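From: Anselmo Agudelo
To: Galli kitchen linens list
Date: March 2, 2024
Subject: Re: Storing folded cloths in trays

Cormac Gallagher wrote:
> We switched to trays in January and I'm still not sure
> about them. My cloths come out with a hard crease down
> the middle, and the fringe gets matted where it presses
> against the side. Do you fold them differently for a tray
> than for a drawer? Also, do you put more than one in each
> tray? I have 9 trays and a lot more cloths than that.

Cormac,

Yes, I fold them differently. For a drawer I go in thirds and then in half, and they stand on edge. In a tray that makes a long strip that slides when you carry it. For the trays I fold to a square packet, fringe end last, so the threads stick out at the top and nothing sits on them. It takes up more room but the fringe stays loose.

On the crease, I think you are pressing the folds down. I used to do that too. Now I fold on the table, set the packet in the tray and leave it alone. If I need to open it up again I hold the fold on one side and take the other side close to the fringe, and it comes apart without dragging the threads.
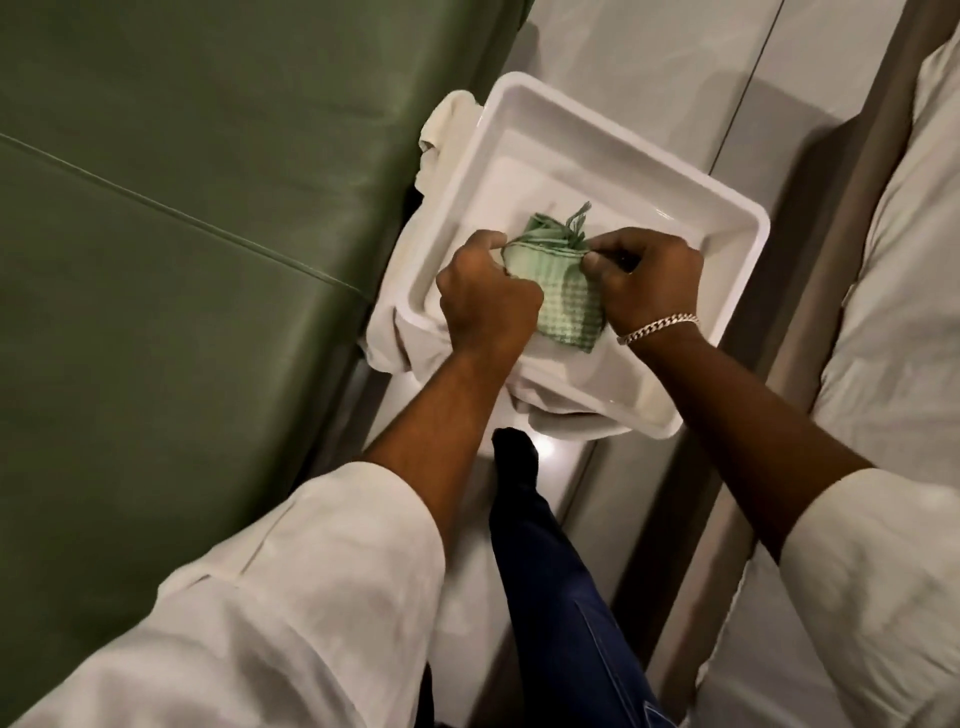
I put one cloth in each tray if it's going to be used that day. For storage I put in 4, stacked, and turn every second one so the fringes don't all end up at the same end. Past that the stack leans and the top one falls over the rim. The waffle cloths are the worst for this. The flat weave ones behave better.

Wash the trays before you put anything in them, even new ones. Mine had a film on them that left a mark on two of the light cloths. Dish soap took care of it. Let them dry all the way, corners too.

I don't use lids. I tried the Javeo ones and they fit, but the cloths smelled stale after a week in the cupboard. I lay a clean towel across the top tray and stack the rest under it.

If you're short on trays, I would keep the ones you have for the fringed cloths and put everything with a plain hem back in the drawer. The hemmed ones never gave me any trouble there.

One question for the list. Has anyone found a way to trim fringe evenly after it has been through the wash a few times? Mine is getting ragged on the older green ones and I don't want to cut it too short.

Anselmo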